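How water gets to an upstairs tap

Turn on a tap in an upstairs bathroom and water comes out. Water is heavy and does not climb by itself, so something must be pushing it. This page explains what does the pushing, which pipes the water travels through, and what a plumber has to know in order to fit them.

What pressure means

Pressure is a push spread over an area. Press your thumb against a wall and you are putting pressure on the part of the wall under your thumb. Water in a full pipe pushes on the inside of the pipe in every direction at once: up, down and sideways. When a tap is opened, there is a gap in the pipe, and the water is pushed out through it.

One way of making pressure is to store water high up. The water at the top of a tank presses on the water underneath. The deeper you go, the more water there is overhead and the greater the pressure. You can test this with an empty plastic bottle. Ask an adult to make 2 small holes in the side, one near the top and one near the bottom. Stand the bottle in a sink, cover both holes with your fingers, fill it, and let go. Water leaves the lower hole faster.

The width of the tank makes no difference to the pressure. A wide tank and a narrow tank filled to the same depth have the same pressure at the bottom. The wide one simply takes longer to empty.

The tower at Zollorley

The village of Prollasthorpe gets its water from a tower on the hill at Zollorley. Pumps lift clean water into the tower, mostly at night when few people are using it. In the morning, when everyone washes and fills the kettle, the water runs downhill through a large pipe called a main. The tower supplies 541 homes and one school.

The surface of the water in the tower is higher than every roof in Prollasthorpe. As long as this is so, water can reach the top floor of each house without a pump. If a house were built higher up the hill than the tower, its taps would need a pump of their own.

From the main to the house

A smaller pipe, the service pipe, joins the main to each house. In Prollasthorpe the service pipes are blue plastic and are buried deep enough that frost does not reach them. There are two valves along the way. One is under a small lid outside the house. The other is indoors, often beneath the kitchen sink, and is called a stop valve or stopcock. Turning it clockwise closes it.

Every home has a stopcock, and everyone who lives there should know where it is. If a pipe bursts, an adult can close it and the flow from the main will stop. Some water will still run out of the pipes until they are empty.

Inside the walls

After the stopcock the pipe divides. One branch goes to the cold taps. Another goes to the boiler or hot water cylinder, where the water is heated before it carries on to the hot taps. A pipe that serves many taps is wider than a pipe that serves one, for the same reason that a main road is wider than a lane.

Water also loses a little pressure as it moves. It rubs against the inside of the pipe, and each bend slows it slightly. This loss is called friction loss. It is larger in narrow pipes and larger when the water moves quickly. You may notice it if the shower weakens when somebody opens the kitchen tap — both are sharing one pipe, and the extra flow uses up pressure on the way.
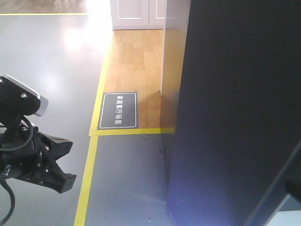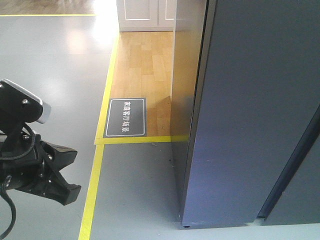

Learning to fit pipes

People who want to become plumbers learn these rules before they work in a house. At the Brillard training workshop, apprentices build a complete set of house pipes on a wooden wall. The newest wall uses 156 joints. The pipe, valves and fittings came from Rahman, a plumbing supplier, and more than 1,540 parts are kept on the workshop shelves.

When the wall is finished, it is tested. The pipes are filled with water and the air is let out. A hand pump raises the pressure above the level found in a normal house, and a dial called a gauge shows the reading. The apprentices then wait. If the needle stays where it is, the joints are sound. If it drops, water is escaping somewhere, and each joint has to be checked with a dry paper towel.

Words used on this page

Friction loss: pressure used up as water rubs along a pipe.
Gauge: a dial that shows pressure.
Main: the large pipe that carries water to many buildings.
Service pipe: the smaller pipe from the main to one building.
Stopcock: a valve that shuts off the water to a home.

Page last checked 2022-01-24.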